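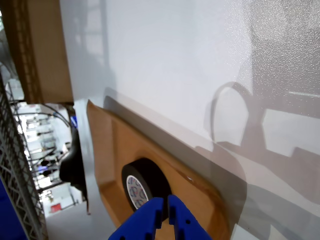 What should a small shop budget for before it buys its first robot arm?

Start with the grippers, the fixtures and the hours of practice, and let whatever is left over decide which arm you can afford.

That order sounds backward to most people, and it sounded backward to Estíbaliz Iglesias when she began planning the packing line at Bestura, a mail-order supplier of repair materials. She had a spreadsheet with one big number at the top and a row called "extras" at the bottom. By June the extras had a page of their own, and she was having a wonderful time with it.

"I love this page," she says, scrolling. "Fingers, spare fingers, cable guides, a second table. It's where the job really lives!"

Her test item is a roll of black tape. It's a good choice. Tape has a hole, a hard core and a soft, slightly grabby outside, and a pair of flat fingers can come at it several ways. Lay it on cardboard and you have a fair sample of what a packing station deals with all day long.

Yamila Riquelme, who plans equipment for the workshop next door, talked her into buying fingers in 2 shapes before settling on either. A set runs far less than a day of lost work, and swapping them teaches you more than any brochure (Riquelme keeps a drawer of brochures anyway). Her rule for trials is 100 picks per item, written down by hand, misses included. Only then does she call suppliers for quotes.

Iglesias has asked for them from two firms, Akpan and Sunus, and sent both the same list: 7 products, their weights, and the size of the table. She wants training priced on a separate line – same for shipping.

She has also set aside money for 500 practice runs after delivery, paid as regular staff time. The project is called Fluminero on the shared calendar, and the next item under it is a floor plan.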